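Home | Reviews | Downloads | Help Log | Links | Contact

Help Log: the crackle on side two of the Vavow tape

5 May 2026, posted by the blog owner

Okay, so a bunch of you wrote in about the Vavow demo I put up, and you were right. Side two sounds terrible. I've kept a running log while I tried to fix it and I'm just going to paste the whole thing in, typos removed, in case anybody else is stuck with the same kind of problem on an old cassette.

Quick background if you missed the original post. Vavow were a four-piece, very gloomy, very drum machine, and they put out one demo on the Hashmi label and then split up before the follow-up. The tape has six songs. I ripped it in one sitting, cleaned it up a bit, zipped it and uploaded it. Status at that point: happy!

Ticket opened
Problem: crackling on tracks four, five and six, starting a few seconds into track four and getting worse toward the end. Left channel only. Side one is fine. The first report came from a reader on headphones, then three more came in overnight, so it wasn't just somebody's computer.

First try
I blamed the deck, because I always blame the deck. Cleaned the heads and the pinch roller with alcohol and swabs (the swab came out a horrible brown), let everything dry, and played side two again. Same crackle, same spot. Played a different tape on the same deck and got no crackle at all. So the deck is off the hook, more or less.

Second try
Swapped the cable between the deck and the audio interface. No change. Swapped left and right at the interface end and the crackle moved to the right channel, so it's coming in from the deck side and the interface is fine too. I should have done that one first – it takes ten seconds and it cuts the list in half.

Third try
Opened the file in Lultix, the editor I use for all the rips here, and zoomed way in. I was expecting messy little spikes all over the place, like you get from a bad plug. What I found was the tops of the waves sliced flat. That's clipping. And it was only on the left, where the keyboards are mixed really hot on those last three songs. I went back through my notes and found I'd set the level using track one, which is a quiet, creepy thing with hardly any bass in it. Then I flipped the tape and never looked at the meters again. Dumb!

But that still didn't explain why it got worse toward the end, so I kept going.
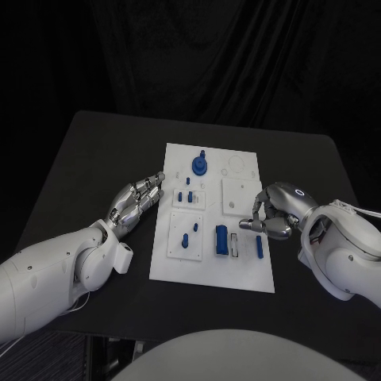

Blue parts on the white board, with an arm on either side.

Fourth try
Turned the input down a good way and recorded side two from scratch. Much better on four and five. Track six still had something going on, and now that the clipping was gone I could hear it properly: a soft, dull flutter, with the left side fading in and out. That's a tape problem. When I wound it forward by hand I could feel it dragging, and the last stretch was packed unevenly on the reel.

Fifth try
Moved the tape into a new shell. If you've never done it, you need the kind of shell that's held together with screws, a clean table and a lot of patience. Take a picture of the path before you lift anything out. I lost a roller under the radiator and had to start over with a second donor shell (a blank one from the junk box, nothing precious). Then I wound it all the way forward and all the way back, twice, and left it alone until after dinner.

Sixth try
Recorded side two again at the lower level. The flutter on track six is almost gone. There's one little dip left in the long instrumental part, 343 seconds into the song, and I think it's a crease in the tape, so I'm leaving it. I could patch it with a bit copied from an earlier bar, but I don't like doing that with somebody else's music.

Seventh thing, not really a try
The upload kept failing. The file host, Onudport, would get to 57 percent and then just sit there. I cleared the cache, tried another browser, no luck. What finally worked was changing the zip's name – the old one had an accented letter in it, and the new one is plain letters only. Went through on the first go. The new zip is 211 MB as lossless files, and there's a smaller MP3 set next to it for those of you on slow connections.

Where it stands
Clipping: fixed. Flutter: mostly fixed. Upload: fixed. One dip on track six: staying. If you grabbed the old version, please toss it and get the new one, the link in the original post goes to the right place now. Side one hasn't been touched, so the first three tracks are the same files you already have.

Still open: the song title on track five. The insert says one thing and the label on the cassette says another. I went with the insert. If anybody out there has a copy with a readable label, drop me a line, and I'd also love to know if that second tape they were supposed to record in August ever got past the rehearsal stage.

Comments (4)

gloomtape: Just downloaded the new one and wow, what a difference on track four. I never noticed there was a second guitar in there!

Reply from the blog owner: Me neither until the re-record! It's way down under the keyboards.

coldwave_attic: My copy has the same drag near the end of side two, so maybe it was a bad batch of shells. I paid 20 bucks for it years ago and was too scared to open it up. Might try now.

paperbat: MP3 link gives me an error, the lossless one works. Anyone else?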